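Short version for anyone who landed here from the parts list: this is my running set of notes on stripping and rebuilding old desktop towers. I keep it in Markdown so I can grep it when I've forgotten which screw goes where (all the time, sadly).

# flinard-towers

Notes, checklists and a rather scruffy spreadsheet covering 33 second-hand desktop towers that came to us in one lot from an office clearance at Luvthorpe. I do most of the opening up, Diễm Khương does the labelling, and Weidong Cai wrote the little script that turns our notes into something tidy. The whole thing lives under the Flinard name, after the shelf unit everything used to sit on before it collapsed. Long story!

## What's in here

- `towers.csv` – one row per machine, with our own tag, what was inside when we opened it and what's inside now
- `parts.csv` – everything that's come out and hasn't gone back in
- `notes/` – free text, one file per tower, mostly mine, some of it grumpy
- `checks/` – the strip-down and rebuild checklists, plain text so you can print them
- `tools/tidy.py` – Weidong's script, which fixes dates and moans about missing tags

If you only want one file, take `checks/strip.txt`. It's the bit people keep asking me for.

## How we name things

Tags look like `phan-07` or `meletti-12`. Phan is the batch that boots and Meletti is the batch that didn't on arrival. A tower keeps its tag for life even if it changes sides, so yes, there are Meletti machines that run perfectly well now. I did try renaming them once and Diễm made me put it all back (she was right, the spreadsheet was a mess for a fortnight).

Parts inherit the tag of the tower they came from, plus a letter. `meletti-12-c` is a part from Meletti twelve, and the letter is just the order it came out.

## Stripping a tower, the way I do it

Lay it on its side with the board facing up. I used to work with them standing and it's miserable, you end up holding the graphics card with your chin.

1. Mains lead out, then press the power button a couple of times.
2. Side cover off. Screws go in the lid of the parts box, never on the bench.
3. Photo of the cabling before you touch a single plug. Take two if it's dim.
4. Expansion cards next, then the memory. Push both latches right down first.
5. Cooler off. If it won't shift, twist it gently – don't pull straight up, old paste grips like mad and I've had a processor come up with it.
6. Wipe the processor, then lift the socket frame.
7. Drives and their brackets. Some of the plastic ones slide out and some need a good squeeze at the sides.
8. Power supply last, as its leads are threaded through everything else.

I allow 14 minutes for one I know and about 60 for one I don't. Thắng Kiều is quicker than me at both, and I'm choosing not to put his times in the spreadsheet.

## Columns that need explaining

`paste` is `dry`, `ok` or `soup`. Soup means somebody before us used far too much.

`dust` goes from 0 to 5 and it's entirely my opinion. A 5 means I took it outside.

`psu_label` is whatever I could read off the sticker. Blank means I couldn't read it, so please don't treat a blank as "no label". Úna Flanagan got caught out by that one when she was sorting the power supplies by wattage, and it was my fault for not writing it down sooner.

`cost` is in pence. The most we've paid for a single replacement part is 900, and I still wince.

## Known gaps

- The first few Phan notes were typed up from memory, so the screw types in those are guesses.
- Fan sizes are missing for most of the Meletti lot.
- Memory speeds come off the stickers and haven't been tested.
- `parts.csv` has a row that just says "the bendy thing". I know. If you find out what it is, open an issue.

## Adding your own

Yes please! Copy `notes/_blank.md`, fill in as much as you fancy and run the tidy script before you send it over. Half-finished notes are fine. Đạt Khương sent his in with nothing but the dust score and a rant about sharp case edges, and it's one of my favourites.

Use the files however you like. A mention would be nice but I won't chase you for it. Next proper update should be in June, once I've been through the fan sizes.
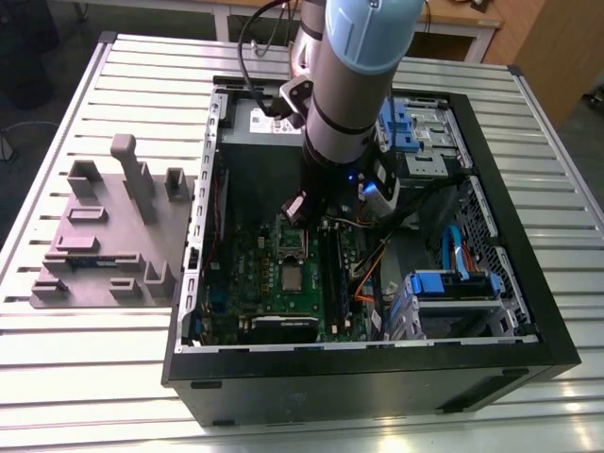 *Tower on its side with the cover off, processor showing and the socket frame open.*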